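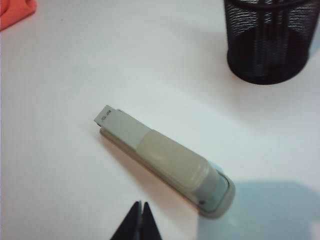 Figure 2. A desktop stapler with a plastic body in two pale tones, lying on its side on a white tabletop.

3.2 Shared supplies and the cost of small shortages

Most studies of office purchasing leave out items that cost less than a lunch. Staplers, tape and hole punches are bought in bulk, entered under a single budget line and then forgotten. We wanted to know how much working time is lost when such items are shared among too many people. A desktop stapler (Figure 2) was chosen as the main item because every office in the sample used one daily and because staff had no trouble saying when they had last gone looking for it.

The sample covered 15 offices in two firms, Keltero and Josimis. Both firms handle paper forms for insurance claims, and both still keep signed copies. Staff filled in a short diary at the end of each shift for 20 working days in September. They wrote down each time they left their desk to find a shared item, what the item was, and whether they came back with it. The diaries produced 1295 usable entries. Entries with no item named were dropped before coding.

Coding was done by Ama Sowah and Suleiman Olatunji, who worked separately and then compared their sheets. Where they disagreed, Salamatu Gyamfi read the entry and made the final choice. Most disagreements came from entries that mentioned two items in one trip, such as "stapler and folders from the back room." We coded these under the item named first. This rule probably undercounts folders.

Trips for staplers were more common in offices where supplies were kept in a closed cabinet than in offices where they sat on an open shelf. The gap was larger at Josimis, where the cabinets are locked overnight and opened by the first supervisor to arrive. Several diary writers there reported keeping a stapler in a desk drawer, against the house rule, and these people made few trips of their own. Their coworkers made more. We did not ask about hidden supplies directly, so the diaries can only suggest how widespread the habit is.

Trip length is harder to judge. Staff gave their own estimates, and a walk to the cabinet often included a talk with someone on the way. We therefore report the number of trips and leave minutes out of the main tables. The same limit applies to the interviews described in Section 3.3.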